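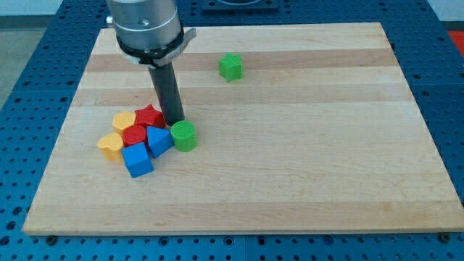

Association Nernano – compte rendu de la réunion de l'atelier jouets, 2023-01-29

Présentes : Shobha Mathew (présidence), Lakshmi Nadar (secrétariat), trois membres de l'atelier. Excusée : la représentante de Drekia. Le point principal portait sur le jeu de formes destiné aux crèches. Les pièces restent en plastique, avec le cœur jaune, l'étoile rouge, les cylindres rouge et vert et le prisme triangulaire bleu. Lakshmi Nadar demande que l'on garde deux cylindres de couleurs différentes, pour le tri par forme puis par couleur. Accord de l'ensemble des présentes.

Planche. Le modèle en érable clair lamellé-collé est retenu comme support. Trovwood propose un lot de 20 planches, livrable avant juillet. Une membre fait remarquer que les bandes plus foncées varient d'une planche à l'autre ; la présidente répond que cela ne gêne pas. Finition à l'huile – le vernis est écarté.

Pièces. Il faut prévoir 400 pièces pour la première série. Stock actuel : près de 200, à trier. Les bords des étoiles seront repris à la main quand ils accrochent. La texture du dessus des cylindres est laissée telle quelle.

Emballage. Deux devis reçus, dont celui de Gowda. Sacs en coton préférés aux boîtes en carton, sous réserve du prix. Shobha Mathew rappelle le fournisseur et transmet la réponse par courriel.

Rangement. Les établis bleus sont à dégager en fin de séance. Les planches se rangent à plat, les pièces dans les bacs étiquetés par forme.

Questions diverses. La notice sera relue par Drekia avant impression. Demande d'une deuxième clé pour l'armoire du fond : acceptée.

Prochaine réunion : date à fixer après réception des planches.

La secrétaire, Lakshmi Nadar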